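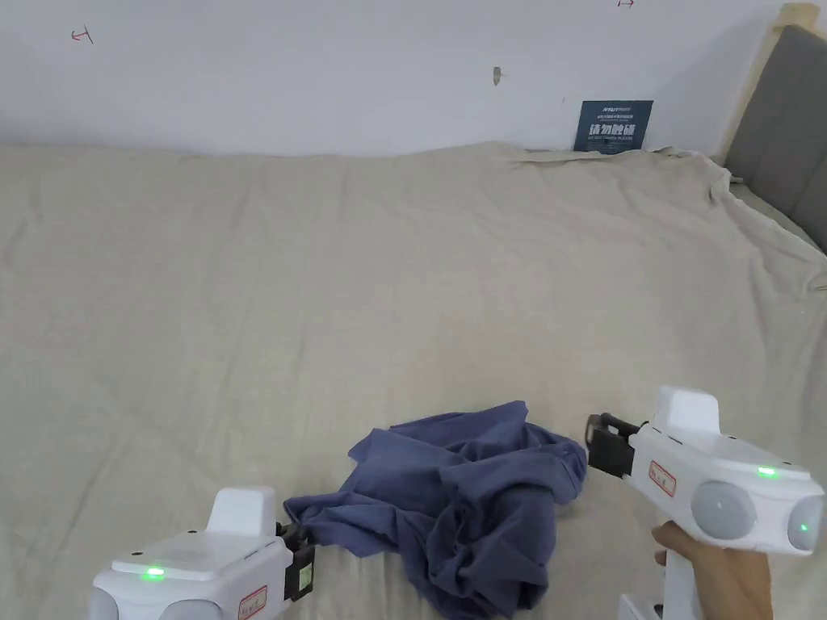
Tsutomu Higuchi replied:
I'd hold off signing anything until they tell you which languages they plan to sell into. "World rights, all languages" costs them nothing to ask for and it can cost you years.

dogar_reader wrote:
That's the clause I'm stuck on. The press is a small one in Kutville. They want world translation rights for the picture book, split 60 percent to me, the rest to them. The editor says they have "strong contacts abroad." I asked which contacts and got a paragraph about how much everyone loved the book.

inkwell_pat wrote:
Sixty isn't bad for a small press. Mine took half. I wouldn't walk away over it.

Tsutomu Higuchi replied:
Sixty percent of what, though? If they've never sold a translation, the split is decoration. Ask for a list of titles they've sold abroad, with the publisher's name next to each one. A press that has done it can send you that in an afternoon.

marginalia77 wrote:
Bit harsh. Every list starts at zero. My first publisher had no rights person at all and still sold my book to Sastex, two years after it came out. The advance was 500 dollars before the split, and I was happy to have it.

dogar_reader wrote:
Did they go looking for that deal or did Sastex come to them?

marginalia77 wrote:
Sastex wrote to them. Somebody there had picked up a copy on vacation.

Tsutomu Higuchi replied:
So they answered an email.

marginalia77 wrote:
They answered an email, checked the contract, chased the payment and got me finished copies. I couldn't have done the contract part. You make it sound like nothing.

inkwell_pat wrote:
Agree with marginalia. People on this board talk as if you can just keep the rights and sell them yourself. To whom? I kept mine on the second book and they're still sitting in a drawer.

quillback wrote:
There's a middle road. Let them have translation rights for a fixed term, and anything unsold comes back to you. I got that from a press in Pleltadstead in July and they barely argued. Make sure it says "automatically" — mine first said "on written request," and I know I'd forget to write.

dogar_reader wrote:
I like that. Would you push for audio in the same breath, or leave it?

quillback wrote:
Separate clause, separate talk. Don't let them bundle it.

Tsutomu Higuchi replied:
The term is a good idea. I'd still want the list. And if they say they're "taking the book" to a fair, ask whether they have meetings booked or are walking the aisles with a catalog.

dogar_reader wrote:
Emailed them just now asking for the list and a term on the translation rights. No mention of audio yet. Will post what they say.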